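Cutting boards — one for meat, one for veg, or does it not matter?
Kitchen & Home > Food prep
Posted 16 September 2019

Roel Kuipers
Setting up a kitchen corner from scratch, small table, no proper counter. I have one big white cutting board and one smaller pinkish one. The white one is glossy and so far everything gets done on it, sausage, carrots, bread, whatever. My sister was over in August and told me I'm going to poison somebody. Is she right or is this one of those things people repeat?

Also the big one takes up most of the middle of the table and I end up putting the vegetables down on the bare table next to it. Bad? And where do you all keep the second board, I don't have a drawer deep enough. Table is 70 cm deep if that helps. Don't want to spend more than 30 on any of this.

Flarnwood
Your sister is right. Two boards. Raw meat on one, everything else on the other, don't swap.

Baltasar Alcaraz
Depends what you mean by sausage. Already cooked kind, like a hot dog or a cold cut, then slicing a carrot after it isn't a big deal, wipe the board and go. Raw sausage is raw meat and you treat it like raw chicken. Hot water, dish soap, rinse, stand it up to dry, THEN vegetables. Or do the veg first and meat last, that's what I do most nights and it saves a wash.

If you do go with two boards, make the white one the meat board. Bigger, so the juice stays on it, and stains show up on white so you can see when it needs a scrub. Pink one for veg and bread. Some people do it the other way round because of the restaurant color thing, doesn't matter at home as long as everyone in the house knows wich is which. Write it on the edge with a marker if you have roommates.

Glossy boards get slippery btw. Damp dish towel underneath, folded flat. And once the shine is gone and it's full of knife grooves, get a new one. Mine lasted four years, cheap one from Stollanham, cost less than lunch.

Veg on the bare table — fine if the table is clean and you're going to peel it anyway. I wouldn't with lettuce. Put a plate there.

Storage: no drawer needed. Stand the second board on its edge at the back of the table, up against the wall or whatever is behind it. 70 cm is plenty for a row at the back and the big board in front. I keep dish soap, a box, a cup with the small tools in it and then the board at the end of the row so I can grab it without knocking the rest over. Heaviest thing next to the board or it will slide. Let it dry before you lean it flat against anything, mine went a bit funky behind once.

Only thing I'd buy is a brush. Sponges just move the grease around.

Roel Kuipers
Thanks both. It's the precooked kind mostly so I guess I live another day. Switched to white for meat and pink for the rest, and the pink one now lives at the back next to the cup. Will put a plate out for the carrots, keep forgeting. Picture added.
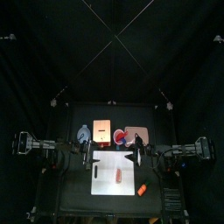
White board in the middle, pink one standing at the back. Carrot still on the table.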